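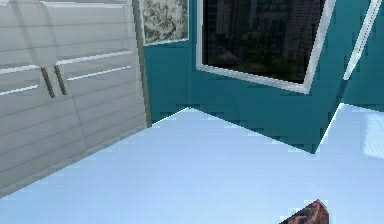
Nebenkostenabrechnung: Wasserverbrauch plötzlich viel höher, Zähler im Keller angeblich korrekt

Hallo zusammen,

ich wohne seit ein paar Jahren zur Miete in einer Anlage in Kindorcombe und habe im März die Abrechnung für Kaltwasser bekommen. Bisher war das ein Schreiben, das man überfliegt und abheftet. Diesmal musste ich mich setzen. Nachzahlung allein für Wasser und Abwasser, und zwar eine, für die ich mir einen kleinen Springbrunnen hätte leisten können, dann hätte ich wenigstens etwas davon gehabt.

Zählerstand laut Vorjahresabrechnung: 1.570. Zählerstand laut neuer Abrechnung: 1.882. Ich lebe allein, dusche kurz und besitze weder Pool noch Nilpferd. Die Verwaltung (Allstead) schreibt mir, der Zähler sei geeicht und damit sei die Sache aus ihrer Sicht "abschließend geklärt". Abgelesen hat die Firma Edov, ich war nicht zu Hause und habe nichts unterschrieben.

Meine Fragen: Kann ich die Zahlung zurückhalten, bis das geprüft ist? Wer bezahlt eine Prüfung des Zählers? Und wie finde ich selbst heraus, ob irgendwo Wasser wegläuft? Tropfen höre ich jedenfalls keins.

Danke im Voraus
Kellerassel77

Antwortet: Rohrspatz

Steht doch alles im Mietvertrag. Außerdem gibt es für solche Themen die Suchfunktion. Bei mir war es damals der Nachbar, der am falschen Zähler hing, aber das ist ja immer was anderes. Einfach nicht zahlen, die melden sich dann schon.

Antwortet: Absperrhahn

Das mit dem "einfach nicht zahlen" würde ich so nicht unterschreiben. Wer eine Nachforderung ohne Begründung liegen lässt, bekommt irgendwann Post in einem unfreundlicheren Ton. Besser der Reihe nach, und zwar mit der langweiligen Prüfung zuerst.

1. Nummern vergleichen
Auf der Abrechnung steht eine Zählernummer. Am Zähler steht auch eine. Stimmen die beiden nicht überein, kannst du dir den Rest dieses Beitrags sparen. Kommt häufiger vor, als Verwaltungen gern zugeben, besonders nach einem Zählertausch. Gleich den heutigen Stand mit aufschreiben und ein Foto machen, auf dem Nummer und Stand zusammen lesbar sind. Liegt der heutige Stand unter dem abgerechneten, hat sich jemand verlesen oder geschätzt.

2. Der Nachttest
Abends alles zudrehen, Waschmaschine und Spülmaschine aus, Stand notieren, mit Nachkommastellen (die roten Ziffern oder kleinen Zeiger). Dann nachts nicht aufs Klo. Ja, ich weiß. Morgens vor dem ersten Kaffee wieder ablesen. Hat sich etwas bewegt, läuft irgendwo Wasser, und du kannst dich auf die Suche machen.

3. Spülkasten
Der übliche Verdächtige. Ein undichter Spülkasten macht keinen Lärm, er rinnt bloß still vor sich hin, Tag und Nacht, auch an Feiertagen. Ein trockenes Blatt Klopapier innen an die hintere Wand der Schüssel legen und 20 Minuten warten. Wird es nass, ohne dass jemand gespült hat, ist die Dichtung fällig. Die kostet ein paar Euro und ist mit etwas Geduld selbst zu wechseln - Eckventil vorher zudrehen, sonst hast du doch noch deinen Springbrunnen.

4. Bad und Waschbecken
Eckventile mit trockenem Küchenpapier abtupfen, Siphon ebenso. Auch um den Sockel am Boden herum. Kalkränder verraten Tropfstellen, die gerade Pause machen.

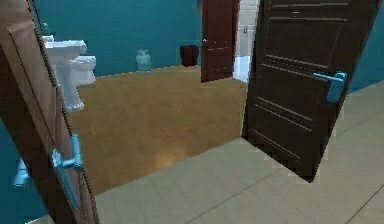

5. Sicherheitsventil am Boiler
Nur falls du einen eigenen hast. Beim Aufheizen darf es ein bisschen tropfen. Tropft es dauernd, läuft das oft direkt in den Abfluss und fällt keinem Menschen auf, nur dem Zähler.

6. Belegeinsicht verlangen
Schriftlich an Allstead: Du möchtest die Ableseprotokolle von Edov und die Rechnung des Versorgers einsehen. Darauf hast du als Mieter Anspruch. Für Einwendungen gegen die Abrechnung hast du zwölf Monate ab Zugang, aber warte nicht so lange, dein Gedächtnis wird nicht besser und deren Ablage auch nicht. Wenn du überhaupt zahlst, bevor das geklärt ist, schreib "unter Vorbehalt" dazu.

Zur Zählerprüfung: Man kann eine Befundprüfung bei einer staatlich anerkannten Prüfstelle beantragen. Grob gesagt zahlt der, der unrecht hat. Ist der Zähler in Ordnung, bist das du. Deshalb steht das bei mir nicht unter Punkt 1.

Antwortet: Koo

Ergänzung zum Vorredner: "Geeicht" heißt nur, dass die Eichfrist noch läuft. Das Jahr steht meist auf dem Zähler oder auf einer Marke daran. Ist die Frist abgelaufen, darf der Wert normalerweise nicht einfach so verwendet werden, da würde ich beim Mieterverein nachfragen. Und schau nach, ob der Allgemeinzähler im Keller (Gartenschlauch!) getrennt läuft. Bei uns hat die Hecke jahrelang auf Kosten des Erdgeschosses getrunken.

Nachtrag von Kellerassel77

Es war der Spülkasten. Das Papier war nach der halben Zeit durch. Die Zählernummer stimmt leider, den Springbrunnen habe ich also tatsächlich bezahlt und nur an einer ungünstigen Stelle aufgestellt. Belegeinsicht habe ich trotzdem verlangt. Allstead hat geantwortet, man werde mein Anliegen "zeitnah" bearbeiten. Dichtung ist bestellt, das Eckventil bleibt bis dahin zu, gespült wird mit dem Eimer.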